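How to Budget for a Two-Arm Sorting Station Before You Ask for Quotes

Start with the task, written on one sheet of paper. If you can't fit it on one sheet, you are not ready to call a vendor. 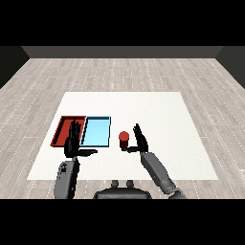

A good first task has one part, a fixed pair of trays and a flat table. Write down the size and weight of the part, where it starts, where it ends up, and how many you need moved in an hour. Leave out anything you hope to add next year. Those items go on a second sheet, and you price them separately.

Step 1: Run the task in simulation

Ask for simulator time before you ask for hardware. A model of the table, the trays and the arms costs far less to change than a steel frame. At our Ridgeway shop we moved the trays several times in the model before anyone ordered a bracket. Have the vendor use your part dimensions, and ask for the files at the end. Some charge extra for them, so get that in writing.

Simulation is good for checking reach, table height and whether two arms will get in each other's way. It is weak on grip. Friction, soft packaging and dented parts need a test with real samples. Budget 2 sample days at the vendor's site and send the worst parts you have along with the clean ones.

Step 2: Decide on the hands

Hands are the line where budgets go wrong. Multi-fingered hands can handle a wider range of shapes, but they cost more to buy and to keep running. A plain two-jaw gripper may be enough for a cylinder that always stands upright. Get both options quoted on the same form so you can compare them. Our quote from Prerkitance listed hands, cables and mounting plates together, and we had to send it back to be split out.

Step 3: List what isn't the robot

Put each of these on its own line:

Table or work surface, with leveling feet
Trays, including spares
Guarding or area scanners
Power and network drops
Freight and rigging
Operator training
Software license, first year and renewal
Risk assessment

If you don't have a price yet, write "open" and leave the line in. Don't put in a zero.

Step 4: Set aside a reserve

We hold back 15 percent of the total for changes after installation. On the Ovwood cell we used all of it, mostly on guarding. Njål Sæther, who signs off our capital requests, now sends back any that arrive without a reserve line.

Step 5: Plan the calendar

Our order took 18 weeks from purchase order to delivery, and hands shipped after the arms. Ask for a separate ship date for each major item. If your fiscal year closes in October, check whether the deposit and the final payment fall in different budgets.

Step 6: Compare quotes

Use one row per item and one column per vendor. Mark anything missing and ask about it by email. When we added Revovine's renewal fees to its purchase price, it moved from cheapest to second. Attach the task sheet and the simulation files to the request before it goes in for approval.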